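Atar Mining bond, coupons missing, worth keeping?
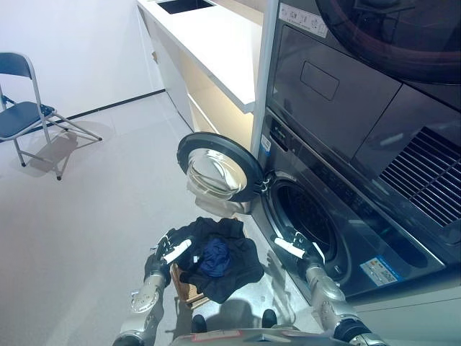
Category: Scripophily > Bonds and Share Certificates

pidum_papers
Picked up an Atar Mining bond in June, 700 francs face value. Seven coupons gone, the rest still attached. Seller wanted 400 for a pair, I took one. Is it worth more with all the coupons?

Verkau8
A bit more. Most buyers look at the vignette and the signatures first. Are they printed or by hand?

pidum_papers
One printed, one in ink. There's a punch hole through the ink one.

oldscrip
Then it was cancelled. That cuts the price in half.

Verkau8
I don't agree. Cancelled is normal for bonds that got paid off. A hole in the border is nothing. Through a signature, maybe a small discount.

oldscrip
I've sold 8 of these and the punched ones always sat for months.

Pangaribuan
Which printer? There were two printings, and the later one has a green border. It's a lot more common.

pidum_papers
Green. So the common one.

Pangaribuan
Yes. I would still keep it. Store it flat and don't tape the fold.

pidum_papers
Thanks. Already a bit of tape on the back, from before I had it.

oldscrip
Leave the tape alone.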